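中距離の通過タイム計測について（トラック・練習用）

1 : tsuka_lap
陸上の中長距離、練習での200mごとの通過計測について質問です。
現在はストップウォッチの手押しで、3000mの全通過を取っています。集団がばらけると後方の選手の通過を落とすため、光電管への移行を検討中です。候補はIvbridgeの送受光一体型とSternessのチップ式マット。どちらも型落ちの中古です。
当方の条件は次のとおり。
・同時走行は最大18人
・電源は取れない
・記録は練習管理用で、公認の必要なし

2 : kantoku_minarai
18人なら光電管は無理です。遮光の回数しか分からないので、並走した時点で誰の通過か特定できません。チップ一択。

3 : hidari_mawari
>>2
一択は言い過ぎ。光電管に横からの動画を併用すれば、個人の特定は後からできる。うちはこの方式で昨年9月から運用している。 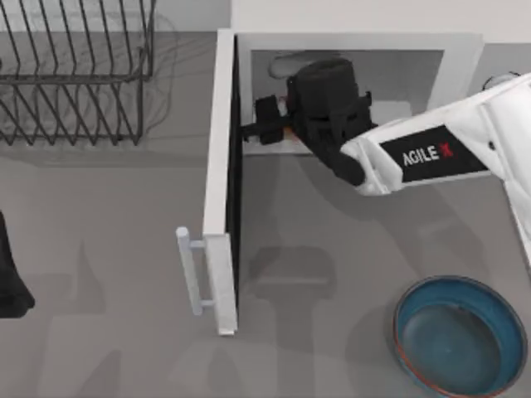

問題は特定の手間より、センサーの高さのほうです。腰の高さに置くと腕振りで先に遮光されるので、選手によって前にずれる。胸の高さまで上げると、今度は身長差で外す選手が出ます。公認競技の着順判定はトルソー基準なので、その値と直接比べるのはやめたほうがいい。

4 : kantoku_minarai
>>3
動画で後から照合するなら、最初から動画だけで足りませんか。通過線が写っていればコマ送りで読めます。光電管を挟む意味が薄い。

5 : hidari_mawari
>>4
毎秒30コマだと1コマで0.03秒強。3000mのラップなら十分だが、短距離の区間計測にも使い回すなら粗い。それと、全員分の全通過をコマ送りで拾う作業を毎週続けられるかどうか。

6 : tsuka_lap
短距離と兼用の予定はありません。0.1秒まで分かれば足ります。
Sternessのマットについて、足首装着と腰装着で差が出るか知っている方はいますか。

7 : graltar303
足首です。腰だとマットのアンテナから遠く、読み落としが増えます。Graltarの旧型で両方試しましたが、腰は密集時に抜けが出ました。
ただし足首の場合、読まれるのが通過線を踏んだ脚なのか後ろ脚なのかで値が揺れます。ラップの差分を取るとその揺れが二重に乗るので、小数第2位は捨てて扱ってください。

8 : hidari_mawari
>>7
同意。あと中古マットは継ぎ目の断線を確認すること。片側だけ死んでいると外側のレーンの選手だけ抜ける。 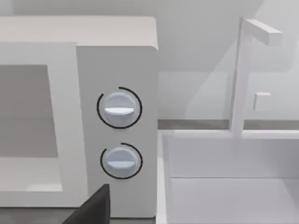

確認方法は、チップを一つ持ってマットの端から端まで30cm刻みで通し、受信ログを見るだけ。出品者にこのログを出してもらえないなら見送りでいいと思う。

9 : old_cinder
1994年から手押しでやっています。反応の癖は人によって違いますが、同じ人間が押し続ければ、ラップの差分ではその癖がほぼ打ち消されます。後方の選手を落とすのは機材より配置の問題で、先頭側と後方側に二人置けば解決しませんか。

10 : kantoku_minarai
>>9
二人で押すと癖が二種類になります。選手が前の集団から後ろに下がった周だけ、差分に二人の差が入る。

11 : old_cinder
>>10
担当は位置でなく選手で固定します。順位が入れ替わっても押す人間は変わらない。

12 : kantoku_minarai
>>11
それなら差分は成立しますね。ただ18人を二人だと一人9人。固まって来たときに押し切れるかは疑問です。

13 : tsuka_lap
人員は毎回一人しか確保できないので、機材で考えます。
Sternessで進める場合、マットは200m地点とフィニッシュの二か所が必要という理解で合っていますか。予算的には一枚が限度です。

14 : graltar303
>>13
合っています。3000mは200mスタートなので、フィニッシュに一枚だけなら最初が200m、以後は400mごとの通過になります。
二枚目が買えないなら、対側は手押しで先頭のみ取るのが現実的。その場合、時計の起点を揃えるのを忘れずに。受信機の起動時刻とスタートの号砲は別物です。

15 : hidari_mawari
受信機はTariganの汎用品でも読めるという話を見たが、周波数帯が国内で使えるものか型番で調べてからにしたほうがいい。

16 : tsuka_lap
了解です。一枚で始めて、継ぎ目の受信ログを出品者に依頼しました。返答が来たら型番と一緒に書き込みます。

（最終更新：2024年2月26日）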